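Refocusing day on the Prerka cell

I spent most of a February afternoon on the little wrist camera of our two-arm cell here in Ravwood, and took far too many pictures doing it. It had been drifting soft for weeks, and the log was up to 2,368 picks when I finally gave in and got the hex keys out. A few from the pile, in no special order! 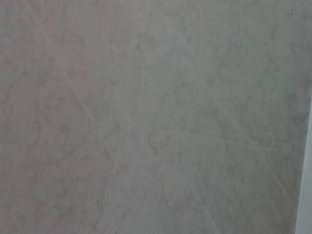

Gray marbling at very close range, and none of it crisp.

The lens ring on these is tiny and you turn it with a fingernail, a hair at a time. I go two clicks past where I think it should be and then come back – my own bad habit, but it works for me. The lock screw takes the smallest key in the Erkport kit (mine lives on a magnet now, after I lost three of them).

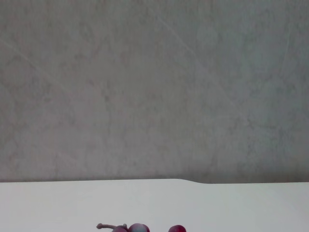

Wall, white table, and just the tops of the red grapes down at the bottom.

I like fruit for checking aim, mainly for the round shapes. If the grapes sit that low I tilt the bracket down a little and try again. Camargo sells a nice shim set for this, but I use folded card and feel no shame.

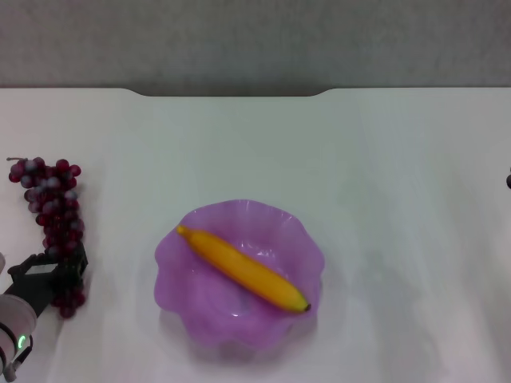 After the bracket is snug I run the slow grasp routine at quarter speed, with my hand near the stop button, and listen to the cable where it loops past the wrist. Mine still ticks a bit on the way back. New cable clips are on order, so more pictures when those go on!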